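Notebook – head rig and wringing task, home build
18/02/2024

Worked on the cloth task today, mostly the sink part. Aim is still a two-arm setup that can rinse a rag, wring it and hang it up without help.

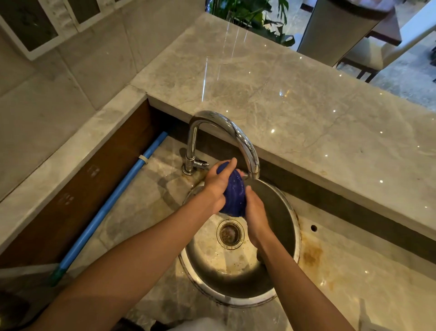

Before touching the arms again I want the wringing motion written down properly. Doing it by hand, the left stays high and mostly just holds. The right does the squeezing lower down. I had both grippers turning the same amount in the code, so that gets changed first. Left wrist fixed, right wrist turns, then a regrip.

Head mount: the Drammont bracket sagged again after a long stretch. Retightened it and put a washer behind the hinge. Irfan thinks the hinge itself is worn. He may be right, but I'll wait and see before I order another.

Grippers: new finger pads are cut, 2 per side. The old ones slid on damp cotton at every squeeze setting I tried. Current limit on the right is now 490 – it was 400 and stalled halfway through the twist. Motor case got to 37 C on the bench, no load on the left.

Splash cover for the right wrist is not done. Denise has a sleeve pattern from her Clilar arm and will bring it to the shop. No arm goes near a running faucet until that is on.

Open:
– chrome and bright steel still throw off the depth readings, try a lower exposure
– regrip timing, ask Vsevolod for his script
– towel bar height, not measured yet
– return Kátia's torque gauge

Next session: dry cloth only, over a bucket, slow speed.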